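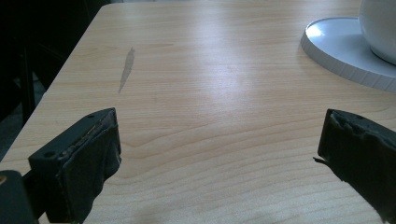
Ertuğrul Şimşekoğlu
I'd go with 46 inches for a two-person game and never look back! We had a wider one at the Grindondale club and I was standing up every turn to reach the far hexes. Does the Flandum map even need more than that with the side boards folded in?

pinewhistle
Folded in, no. But I don't want to fold them in, that's half the fun of Flandum — you get the harbor on one side and the hill towns on the other and it all looks so good spread out. I had the whole thing up on Saturday and my brother wouldn't let me pack it away until we'd finished the third season.

Ertuğrul Şimşekoğlu
Okay, third season in one sitting is impressive. We always quit after the grain auction.

mossback_dan
Going to disagree with both of you. Width doesn't matter nearly as much as what you put on top. Bare wood is terrible for cards. You can't get a fingernail under them and they skate off if anybody bumps a leg. Get a mat. I've used the same neoprene one for 3 years and it still lies flat.

pinewhistle
I like bare wood though! Dice sound better on it.

mossback_dan
Dice sound like a hailstorm on it. My downstairs neighbor has opinions.

quillandcup
Dice tray, everybody's happy. A cheap felt one is fine.

On the Flandum question, has anyone tried it with the Gündoğdu expansion yet? 900 cards in the box, and I am so excited about the river deck that I sleeved it before I'd read the rules. I think it changes the early game completely, because you can ship grain downstream in the first season and skip the auction if you're brave.

Ertuğrul Şimşekoğlu
Tried it twice. Love the river, don't love the toll cards. They punish whoever sits last in turn order and there's no way to catch up before the thaw.

quillandcup
Hmm, I won from last seat! You have to buy the ferry early, even if it leaves you broke. Trust me on the ferry.

mossback_dan
The ferry is a trap. 18 coins for something the leader can block with one toll. I'd take a second mill every time.

quillandcup
Then you and I need to play, because I will happily float past your mills.

pinewhistle
Is anyone going to the Clikden weekend in May? They had a Flandum table last year and it filled up in minutes. I'd bring the expansion and you two could settle the ferry thing in person.

mossback_dan
I'm in if there's a mat.

Ertuğrul Şimşekoğlu
Me too — put me down for the long game, and I call the hill towns.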